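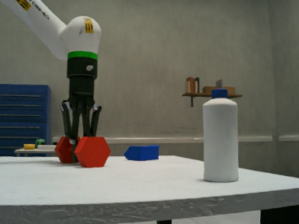
Last updated: May 22, 2026

Visit report: Clivik open day, Holmont site

Clivik opened its simulation group to visitors for one afternoon. The group builds virtual workcells and uses them to train and test grasping programs before anything is tried on a physical arm. I went because our own shop is considering a small arm for sorting mixed parts, and I wanted to see how much of the setup can be done on a screen.

Britt-Marie Engström, who runs the group, gave the introduction. It was short and mostly numbers. The current library holds 293 objects, of which 116 have been checked against a measured physical part for mass and friction. The remainder use estimated values. She was clear that results on the estimated objects should be read with care, and the group reports the two sets separately.

The demonstration ran on a workstation with a large display. The cell is a white tabletop in a plain room, with a rendered arm lettered with what looks like CRX-5iA and a black gripper with linked fingers. Red hexagonal blocks and a white bottle with a blue cap stood on the table. The operator can reload the cell with new object positions in a few seconds. Lighting and surface texture can be varied as well, and Engström said that most of the early failures were caused by leaving them fixed.

A second view follows the gripper at close range. In this view the contact between finger pads and part is easy to judge, and it was the more useful of the two for our purposes.
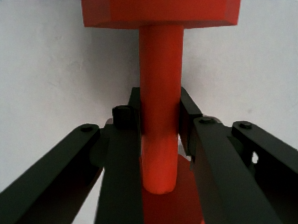

Cylindrical shafts are a known problem for flat pads. The contact is a narrow strip, and a small error in wrist angle lets a part with a heavy end rotate in the grip. Clivik handles this in the simulator by raising the contact solver rate to 500 steps per second during closing and dropping it again for transport. I asked whether the same part had been run on hardware. It has, at the Huttunen test bench, but the comparison is not finished and no figures were shown.

The afternoon's batch was 181 grasp attempts, left running on the side display while we talked. Logs are written by a tool called Granel, which stores joint positions, finger force and a result code for each attempt. The files are plain text and can be opened in a spreadsheet. The result codes are coarse — a slip and a missed approach share one code — and several visitors asked for them to be split. This is planned for the December release.

Points to follow up for our shop:

Ask for the friction values used for painted parts.
Get a sample Granel log and check that our software reads it.
Find out how long it takes to add a new object from a CAD file. The answer on the day was "it depends on the mesh."

Parking is behind the main building. Visitors sign in at the side entrance.

Contact | Copyright 2026 | Back to top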